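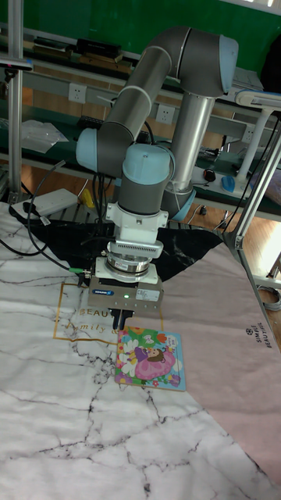 November, wrist force thresholds for the puzzle board, continued

Start 9:40. Carrying on from the last entry. Question is still whether the contact check in Ostum should use the raw vertical force or the change in force over a short window. Raw force gave false contacts whenever the wrist turned quickly with the cable pulling on it. The windowed version looked better on the Abera logs, but those were all recorded with the old fingers, so I don't trust the comparison.

Setup
Same arm, same gripper, same puzzle board as before. Board lies directly on the cloth, no fixture. Tare the force reading at the hover pose before each attempt, not once per run. Po-yen Lau's version of the script tares once at startup and drifts; use the copy in my branch until the two are merged.

Window length 30 ms. Trigger level 2 N. Both fixed for the whole run. Descent speed also fixed, at the slow setting.

Board pose comes from the fixed camera. The printed lines on the cloth are a known source of wrong edges. The gold rectangle has a corner close enough in shape to a board corner that the old detector sometimes locked onto it, so the edge fit is now limited to the region around the previous board pose. Side effect: if the board gets pushed a long way, the fit has to be restarted by hand.

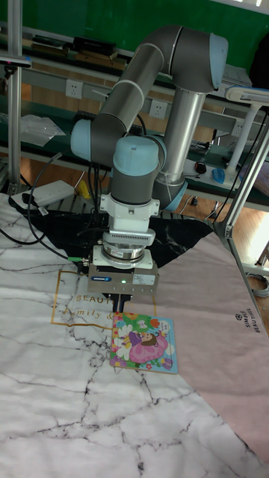

Fingertips at the top left of the board, fingers close together. Gripper indicator lit.

Run 1, placement with windowed contact check
161 attempts, 124 seated. Seated means the piece is flush by touch after the arm has gone back to hover. A piece that drops in after I nudge it counts as failed. Po-yen scored a second copy of the sheet from the video without seeing mine, and we disagreed on a few near the end. Those are entered as failed.

Failures, by type:
– Piece tilted, one edge resting on the rim of the recess. Largest group by a wide margin.
– Contact declared early, piece released above the recess.
– Board moved under the finger during the search, then the search continued in the old frame.
– Piece rotated in the grasp before contact.

The first group is where the spiral search should help and mostly doesn't. Spiral radius grows too fast once contact is found. The Zistard search keeps the radius small and adds a tilt, and on paper it suits a thin piece better. Not tried on this board yet.

Early contact is less frequent than with raw force. I can't put a ratio on it, as the raw-force run used a different descent speed. Needs a matched run. 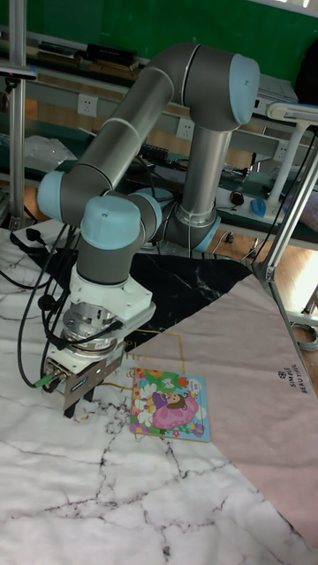

Grasp rotation needs its own measurement. The placement score mixes two errors: where the arm thinks the piece is, and where the piece sits between the fingers after closing. Picks from the cloth are the worse case. With the small pale piece lying just below and between the two black fingers, to the left of the board, any offset along the finger face goes straight into the placement as a rotation error. The fixed camera sees this poorly from its angle. Options are a second view from the left post or a touch against a known edge after the pick. I prefer the touch, it costs time but no new calibration.

Side note on the cable. The loop next to the wrist still shows up in the force trace on large wrist turns. Taring at hover removes the constant part only. Limiting the last wrist joint to one side during the approach would take care of most of it.

Run 2, pressing without a piece
Purpose was to get a clean contact signal on the board surface, no piece in the fingers. Commanded the same descent at several points on the board and kept the full trace each time.

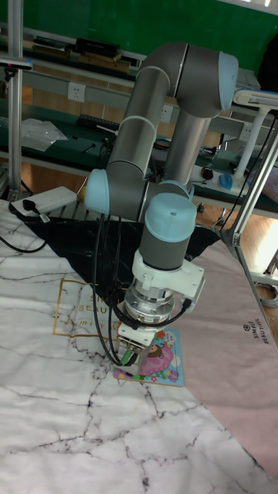 Contact at the upper left part of the board, near the border between marble and pink.

Traces are repeatable on the inner points. Close to the edge the slope is lower and the trigger comes later. My guess is the cloth layers under the board giving a little, and the board tipping with them. A thin hard plate under the board would settle it. Griltemholm uses a plate on their table, which may be why their numbers for the same method have never matched ours.

The late trigger near the edge is around a third of the window, small enough to leave alone for now.

To do
Matched raw-force run, same descent speed.
Zistard search on the tilted cases only, same scoring sheet.
Plate under the board, repeat the edge points.
Ask Po-yen to merge the tare fix before anyone else uses the script.
Copy the run 1 traces to the shared drive. Run 2 is already there.

Stopped 16:15. Arm parked, gripper open.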